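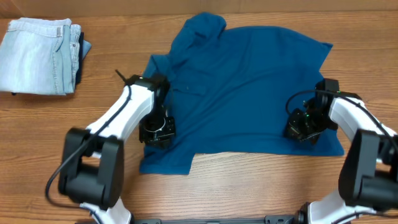 Garkix runs a pickup and delivery laundry service out of a converted print shop in Siststead, and last winter the owner decided to find out what it would cost to take some of the folding off her staff. She had 700 orders a week coming through and a folding line that was always the last thing to finish. A single rumpled polo shirt, laid flat between two grippers with a folded pair of jeans off to the left, is a fair picture of what she has been budgeting for. "People think of the big washers when they think of our equipment," she says. "The washers were easy. You know the load size and the water rate, and you can work out the payment. Folding is harder to put a number on."

She started with the large single-purpose folding machines that commercial laundries use. Most of them are made for sheets and towels. The ones that take shirts wanted more floor space than she had, and the monthly payment only made sense if she ran two shifts. "We run one," she says. "I asked the salesman what happens if I run one, and he sent me the same spreadsheet again."

In December she signed a rental agreement with Trorkato, a small integrator that supplies pairs of tabletop arms with the control computer and support included. The term is 16 months, with a buyout price written in at the end. She considered buying outright and decided against it. "I could have found the money. But I didn't want to own version one of anything. My dryers are old enough to vote and they still work. I don't expect that from these."

The price of the arms turned out to be the smaller part of the plan. Her first budget had a line for the hardware and a line for shipping. The one she uses now also covers spare grippers, replacement cables, a sturdier table, an electrician's visit, and paid hours for the two employees who work at the station. The staff hours were what she had underestimated most. "If someone is standing there laying out shirts and watching, that person is not folding. For the first months you are paying for both. Put it in the budget or it will come out of something else."

She also set aside 20 percent of the first year's rental as a reserve, on the advice of her accountant, and has used part of it. Most of that went on the table. The first one flexed when both arms moved together, and the arms had to be mounted again on a heavier top.

Her advice on quotes is to get three and make each supplier price the same list of garments. She wrote hers on one page: polo shirts, T-shirts, jeans, hand towels. One supplier, Ruangrit, declined to quote on jeans at all, and she says she thought better of them for it. "The other answers were all yes. I wanted to know yes at what speed, and who pays when it isn't."

She has not cut anyone's hours and says the plan does not depend on it. What she wants is for the evening backlog to shrink enough that she can take on a hotel contract without hiring for it. Whether the station gets there is still open, and she will not give a folding rate for publication. The figure she tracks is cost per finished order, with the rental and the staff time both counted. She looks at it once a month.

The decision on the buyout comes at the end of the term. If the number is not good enough by then, the arms go back and the space goes to another sorting rack, which she has already priced.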